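Husgate Fanzine Index Completes First Pass, Opens Scan Requests

The Husgate index of print fanzines has finished its first full pass through the Srivastava collection and now lists 1,748 issues, up from the 791 that were searchable when the catalog moved to its present software in May. The new entries cover mostly media zines, with a smaller group of letterzines and convention one-shots.

Each record gives the title, issue number, editor as credited, page count, print method and a table of contents. Where an ad or flyer for the zine has survived, its wording is transcribed in a separate field, with the original price and postage terms. Those prices are left as printed.
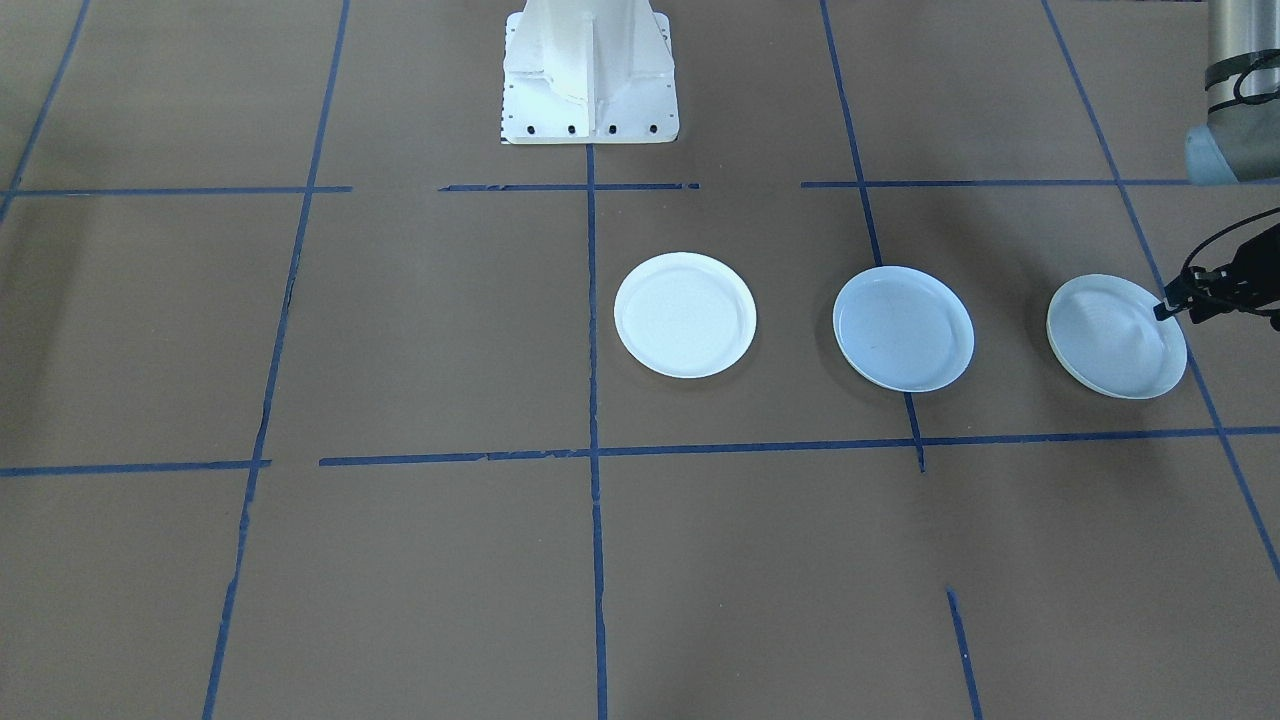
The contents field is the one most changed by the first pass. Earlier records listed only stories, so a reader looking for a poem, a filk lyric or an interior illustration had to know the issue already. All contributions are now indexed by title and by pen name. Pen names are not linked to each other or to legal names unless the contributor has asked for it in writing, and a link can be taken down the same way.

Reprints are handled through a parent record. A story that ran first in a multi-fandom zine and later in a single-fandom collection has one entry, with both appearances attached to it. If the two versions differ in length or ending, the difference is noted under the later appearance. The index does not rate or review the stories, and summaries are limited to two sentences.

Scans are a separate matter. The index holds permission to display the full text of 200 issues, and the rest will stay as catalog records until the editors or contributors agree. Requests to scan a particular issue can now be filed from its record page. A request starts a permissions search; it does not put the issue in a queue for scanning.
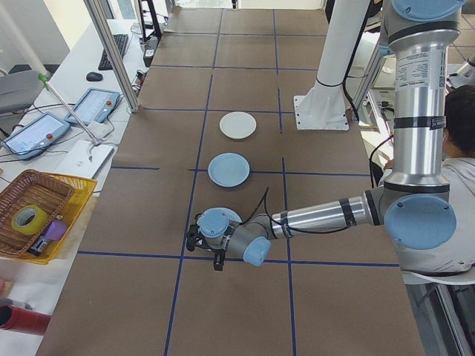
One reader commented under the announcement that the request form asks for an issue number even when the zine was never numbered, and that leaving the box empty returns an error. The maintainers replied that "nn" is accepted in that box and that the form's help text will be corrected. The same reader asked whether digest-size and full-size printings of one issue count as two. They do, if the page counts differ.

Search has changed too. Fandom names follow the Multora tag list, version 2, which merges several spellings and splits series that share a title. Old search links still work, but a saved search on a merged name may return more results than before. Crossovers appear under every fandom involved — the old catalog filed them under the first one named on the cover. 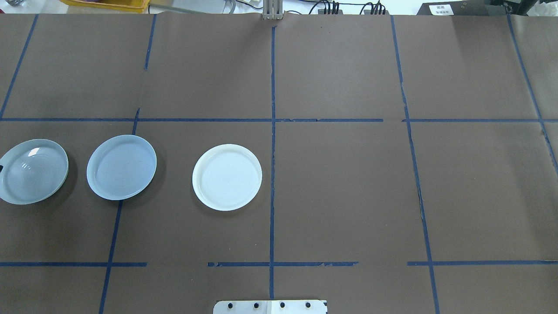

Several gaps remain. Issues with missing pages are listed from the copy in hand and marked incomplete, and 1 in the page field means only the cover sheet was found. Dates are a weak point, as many editors printed a season or nothing at all. In those cases the record carries the earliest date found in an ad, marked as such.

Corrections may be sent through the link at the foot of any record. Owners of zines that are not yet listed can submit a title page and contents page without giving up the copy. The next batch, made up of newsletters from the Curkus letter circle, is in sorting and has no release date.
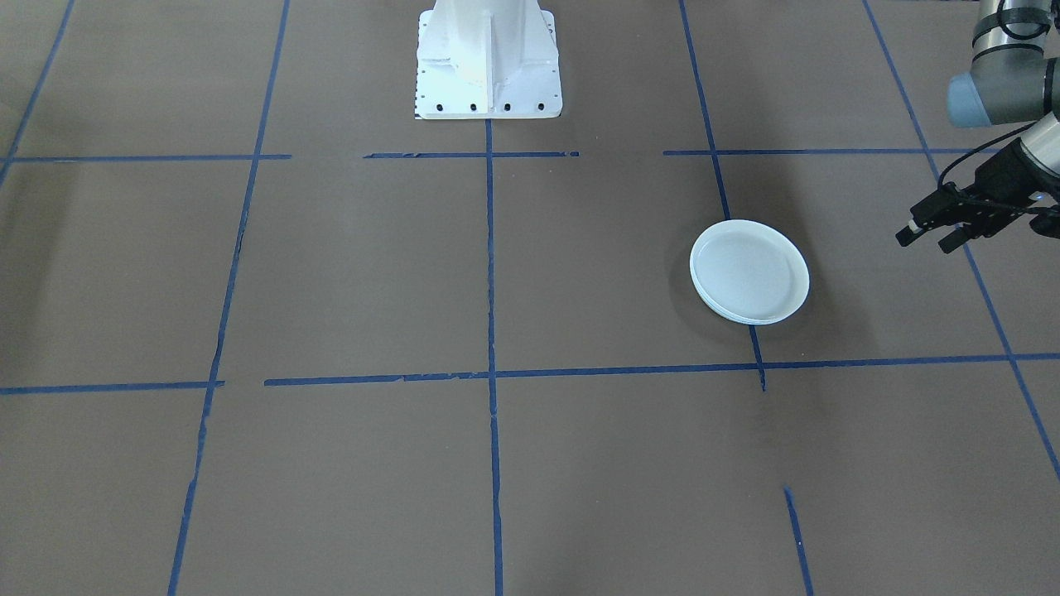
White plate on a brown paper surface marked off with blue tape.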